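Edges, delays and stale frames: closing the loop from the wrist in Memutia

Talk for the Workulthorpe robot software evening. Forty minutes with questions. The notes are fuller than the slides, so people who asked for them can follow without the recording.

Outline: the loop as it was, the delay problem, the edge tracker, the planner hand-over, the test runs, what still fails. Skip the tracker maths if we start late.

Slides 1 to 3, introduction

Say hello, say what Memutia is in two sentences. It is the control layer we use between the motion planner (Pluvard) and the arm driver. It takes a target pose and a stream of corrections and turns them into joint commands. It knows nothing about objects. It has never needed to, and I would like to keep it that way.

The job for this talk is a simple one. Move the gripper over a flat panel with a border, line up with the corner, go down, stop at a set height. No grasp. We use it as a test because every part of the stack has to behave: camera, tracker, planner, controller. If the line-up is wrong I can usually tell which part to blame.

Most of what I show tonight is simulated. I will say so when a number comes from the real arm.
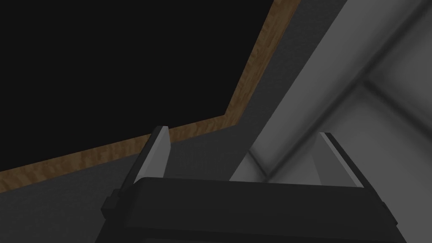

By Zakhar Prokopenko
Posted 5/23/19 in Talks and notes

Slide 4, the wrist view

Leave this one up for a while. It is a render from the wrist camera in our Cuevas test world. Gripper open, both fingers in view, black panel with its wooden border up and to the left, tiles on the right.

Points to make:

The view is tilted. Nearly every background edge is a diagonal. The first version of the tracker looked for lines close to level or upright and worked well on the views I had tuned it with. Turn the wrist a bit and it lost everything. The tracker now makes no guess about direction. It gets a predicted direction from the arm's joint angles and searches either side of that.

There are more straight edges than we want. Panel to wood, wood to the dark grey surface, grey surface to tiles, and then the joints between the tiles. Only the first is useful for this job. The tile joints are blurred and the tracker used to like them anyway, as they are long and the contrast is strong. Ask the room who has had a line detector lock on to the floor.

The left finger crosses the lower strip of the border. The border stops at one side of the finger and starts again on the other. A plain detector gives you two short segments there, and whichever one scores higher that cycle wins, so the estimate hops. Mention the hop, it comes back on slide 9.

It is dim. I have kept the light low in this world on purpose. The panel has no texture at all, so the only thing to hold on to is its outline.

Slide 5, the loop as it was

Camera frame comes in. Tracker finds the corner. Corner goes to Pluvard as a new goal. Pluvard replans. New path goes to Memutia. Memutia drops the old path and starts the new one.

This is easy to draw and easy to log. It also means every small correction goes through a full replan. Pluvard is quick, but each new path starts from rest in its own view of the world, so the arm slowed down and sped up again at every update. On the plot you can see the wrist speed going up and down like a saw.

Slide 6, where the time goes

Walk through the bar chart from left to right. Do not read out every bar.

The one to point at is between the frame being taken and the frame being used. On the real arm we measured 19 milliseconds there. The tracker was treating each frame as if it had been taken at the moment it arrived. When the arm is still, that makes no difference. When it is moving, the corner is always reported slightly behind where it should be, and the controller pushes to make up for it.

I spent the best part of December tuning gains to hide this. Say that plainly, it may save someone a month. The gains I ended up with were low and the arm was slow, and the error was still there on fast approaches.

Slide 7, time stamps first

The fix is dull. Stamp the frame when it is taken. Keep a short history of joint angles with their own stamps. When the tracker has a result, look up where the wrist was at the frame's stamp and do the geometry from there. Then carry the result forward to now.

Show the code here. It is short. The look-up interpolates between two joint samples. If the stamp is older than the history, it throws the result away and raises a counter. Please copy the counter as well as the look-up. On one machine the clocks had drifted apart and every result was being dropped. The arm then ran on the plan alone and looked perfectly calm.

Slide 8, masking the fingers

We know where the fingers are. The opening is reported by the gripper and the camera does not move relative to it. So we draw the finger shapes into a mask, grow the mask a little, and remove anything under it before the edge search.

Two details. First, the pads are pale and the outer sides of the fingers are black, so each finger makes strong edges of its own, both inside and out. If the mask is too tight, those edges leak through and the tracker follows the gripper, which of course appears to be perfectly still. Second, the mask has to use the opening at the frame's stamp. Same rule as slide 7.

Slide 9, joining the segments

Back to the hop. With the mask in place the tracker knows why there is a gap in the border, so it may join two segments on either side of a finger if they agree in direction and line up. It may not join across a gap that the mask does not explain.

After that we fit the two panel edges together and take the point where they meet. The corner is never searched for as a corner. I tried a corner detector and it was fine until a finger tip came near, and then it preferred the finger tip.

Note that the angle between the two edges will rarely look like a right angle from the wrist. People checking the overlay by eye report this as a bug. Say: check it in the panel's plane, where the fit is done.

Slide 10, splitting the work

New arrangement. Pluvard plans once, to a point above the corner, and checks the whole approach for collisions with a margin around it. Memutia then follows that path and applies corrections from the tracker, as long as the corrected position stays inside the margin. If it would leave the margin, Memutia stops and asks for a new plan.

The margin is the contract between the two. The planner promises the space is clear and the controller promises to stay in it. Before this, neither side could say what the other was allowed to do. We deleted around 900 lines of hand-over code when it went in, mostly checks for cases that can no longer come up.

Somebody will ask about limits on the corrections. There are two, a speed limit and a limit on how fast the speed may change. Both live in the config file and both have defaults you can run on a real arm without holding your breath.

Slide 11, results

752 simulated approaches, with start pose, wrist tilt and light level varied between runs. 743 ended inside tolerance. Show the nine that did not, they are on the next slide.

Keep it modest. This is one panel, one border and one gripper. The real arm has done far fewer runs and I do not have a proper count with the final settings, so I will not quote one. The speed plot from the real arm is worth showing next to slide 5. The saw shape has gone.

Slide 12, the failures

Five of the nine are the same fault. The start pose puts one of the panel's edges almost fully behind a finger, the mask removes it, and there is too little left to fit. The tracker reports low confidence and Memutia carries on with the plan, as designed, but the plan alone is not good enough to finish inside tolerance. The right answer is probably to move the wrist a little and look again. We do not do that yet.

Three locked on to the outer edge of the border in place of the inner one. Same direction, strong enough contrast, wrong by the width of the wood. We now check which side is darker, and those three pass when replayed. I have left them in the total.

The last one is a solver time-out I cannot reproduce. Seed and log are in the repository if anyone wants it.

Slide 13, tooling

Only if there is time. Replay tool: takes a log, runs tracker and controller with the recorded stamps, draws the mask and the fitted edges over each frame. It runs at any speed and steps backwards. Most of the faults in this talk were found by stepping backwards from the moment the error started to grow.

If the demo laptop behaves, load one of the edge-swap runs and step through it. If it does not, the stills are in the backup slides after slide 15.

Slide 14, next

Moving the wrist for a better view when confidence is low. Borders with rounded corners, where two straight fits will not do. A check at start-up that the clocks agree, which should refuse to run if they do not.

Slide 15, questions

Likely ones:

Why not learn the corner directly? We may. I wanted a version first where I could see which line was wrong.

Does it need the simulator? No. The tracker and Memutia take the same messages either way. The renderer stamps its frames and adds the delay we measured.

Can the margin change during a run? Not at present. Pluvard would have to check it again and there is no message for that.

Repository address and contact are on the last slide. Leave it up while people pack away.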